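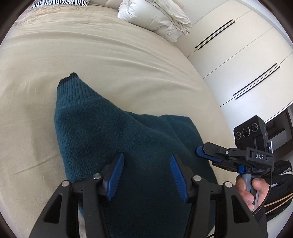 Can a machine fold laundry at home yet? Sometimes, if the item is simple and you're not in a hurry.

In our Vandstead trials we gave the Trimivau policy 559 folding attempts on soft teal fabric spread out on a bed, and I'll admit I was rooting for it! It finished almost 91 percent of them, though a few of those folds

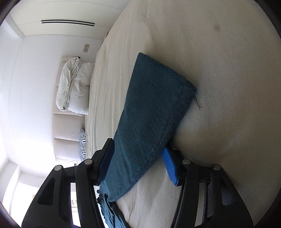
Figure 2. Dark teal fabric on a beige fitted sheet.

were pretty sloppy. Thick edges gave it the most grief, and I'd still beat it by 10 seconds a fold.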